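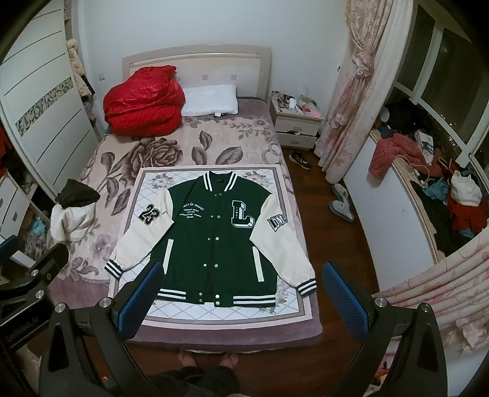 Home | Tickets | Glossaries | Style guides | Log out

18 November 2018
Logged by Edith Salazar, Bundolby language desk

Ticket: Lamano parts catalogue, German to English, segments coming back untranslated
Status: closed, with reservations

Reported by the client
"Some of the English is in German." Fair summary. The file is the Koech pump catalogue, which we have been translating for Lamano since August without much drama.

First look
Opened the delivered file and found 87 segments still in German. All 87 are marked as translated and approved in Jikau, our translation memory tool, which was evidently feeling generous. The spelling check passed them too, having been set to German.

Attempt 1
Cleared the approvals and ran the batch again. Jikau thought about it for 40 minutes and approved the same 87 segments in the same German. At least it's consistent, and the client does ask for consistency.

Attempt 2
Asked the translator for her own copy. Hers is fine: every segment in English, and rather nice English at that. So the text was right when it left her and wrong when it reached Lamano, and the only thing in between is us.

Attempt 3
Compared the two exports. The bad segments all have a match of 100 per cent in the memory, so Jikau fills them in by itself and locks them. Looked up those entries. Source: German. Target: also German, word for word. Somebody imported the client's old catalogue into the memory with the same file in both columns. The import log gives the user as "admin", which is all of us.

Fix
– Exported a backup of the memory before touching it.
– Filtered for entries where source and target are identical. This brought up 200, including part numbers and brand names that are meant to be identical. Went through them by hand, with tea.
– Deleted the bad ones, kept the part numbers.
– Imported the translator's copy and rebuilt the export.
– Set the spelling check to English – British, before anyone asks.

Result
No German left in the new file apart from one street address, which can stay where it is. Sent to Lamano with an apology and no invoice for the second delivery.

Still open
The shared admin login. I have raised this before, on a ticket closed by admin.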